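Nusrat Paracha
18/03/2019

Moved out of the Warraich building in October and I'm still arguing over the laundry room charges. Thread.

The machines there took a Hamero card. You loaded it at a box by the door and it only took $20 bills. No change, no refunds.

A wash was $2 when I signed the lease. By summer it was $3.50 and the dryer had gone from 45 minutes to 30 for the same money.

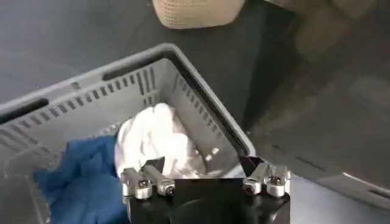
I asked the office for the price notice. They said it had been posted. I asked where. They said the lobby. I walked through that lobby twice a day and never saw it.

When I left I had $7 on the card. The office told me to call Hamero. Hamero told me to call the office. I have done both more than once.

Last week I got a letter with a case number, 3276, and a form to mail in. The form wants the original card. I turned the card in with my keys.

If you're renting, ask how the laundry is paid for before you sign. Also get a receipt for anything you hand back.

New place has coin machines. I keep a jar of quarters.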